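Letelell library opens its doors again, with longer hours and a lot more books

Wed 22 December

What a way to finish the year! The Letelell branch library let its first readers back in this morning after nine months of building work, and by lunchtime the children's corner was so full that parents were reading on the stairs.

The branch closed in March, when the old roof finally gave up during a week of heavy rain. Most of the stock was moved out in time, but the carpet, the ceiling and a good part of the local history shelves had to go. What started as a roof repair grew into a full refit, and it shows from the moment you step inside. The long, dark entrance hall has gone. In its place is a wide, bright room with the returns desk on one side and new arrivals on the other, and you can see straight through to the garden at the back.

Readers who made do with the weekly book van over the summer will be glad to hear that the collection has grown too. The branch now has 3838 titles on its open shelves, up from 2847 before the closure, and many of the additions came from a list of requests that people filled in at the van. Large print has its own bay at last — near the door, with a proper lamp and two armchairs. Cookbooks and gardening have moved downstairs. Crime novels have stayed exactly where they were, to the relief of a good many regulars. 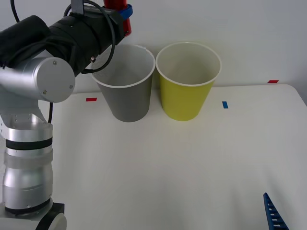 The study room upstairs is the part most people were waiting to see. It seats twice as many as the old one and has sockets at every place, and it can be booked by the hour with a library card. Students from Nassar Street had already claimed the window seats before ten o'clock. The room stays open until nine on weekday evenings, two hours later than before, and the coffee machine on the landing takes coins and cards.

Money for the refit came from the town budget, with a further share from the Lornex community fund, which also paid for the new front ramp. The ramp is a real joy. It replaces four steep steps and a doorbell, and on opening day it carried a steady stream of strollers, walkers and one very large dog, who waited politely by the railing.

There was music, too. The Wundar brass band played in the garden through most of the morning, in coats and gloves, and got the biggest cheer of the day for a carol set that the whole line at the returns desk joined in with. Hot cider ran out early, but more was found next door at the bakery and the second batch lasted until the afternoon story hour. That drew around 80 children, and the reader had to move to the top of the stairs so the back rows could hear.

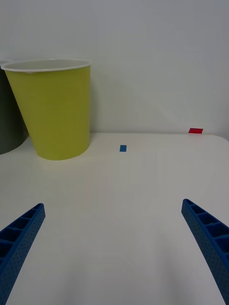
A few jobs are still to come. The local history shelves are only half filled while damaged items are being dried and rebound, and anyone with old photos or programs from Letelell events is warmly invited to bring them in for copying. The originals go straight home with their owners. The garden will get its benches in spring, along with a small covered area for story hour on warm days.

Fines on books borrowed before the closure have been dropped, so anything that has been sitting on a bedside table since March can come back without a word said. New cards are free and take a few minutes at the front desk. Bring something with your address on it.

The branch is open tomorrow from nine until five, closes for the holiday weekend, and goes over to the new evening hours in the first week of January. The book van will keep running to the outlying streets on its usual route.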